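1/ Clearing up after the Birotville street party this morning, and I have thoughts about recycling, so settle in with a cup of tea (I've got mine, and the last of the lemon cake).

2/ We put out bins this year with proper labels, 27 of them, and you lovely people filled nearly every one. There were 300 of us at the long tables by late afternoon, which I still can't quite get over!

3/ Now, squashing. Please do squash your plastic bottles — they take up so much less room in the sack — and give them a quick rinse if they've had anything sticky in them. Wasps adore old squash and I do not adore wasps.

4/ Cans are fine either way as far as our depot at Calado is concerned. My mum always stamped on hers in the yard, and I've inherited the habit along with her wellies.

5/ Bottles in the green sacks, cans in the blue ones. If you've got both on the table in front of you, it only takes a moment to split them up before you wander off to the dancing.

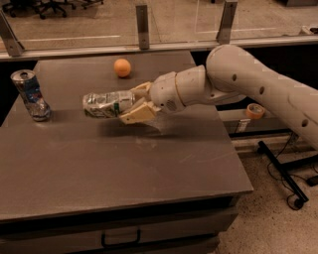

One crumpled bottle, one dented can. Two different sacks, please!

6/ Caps can stay on, by the way, I did ring and check. Glass goes to the bank behind the Vasau car park, and I'll be taking a load down there at 2 if anyone has a few jars to add — just leave them by my gate.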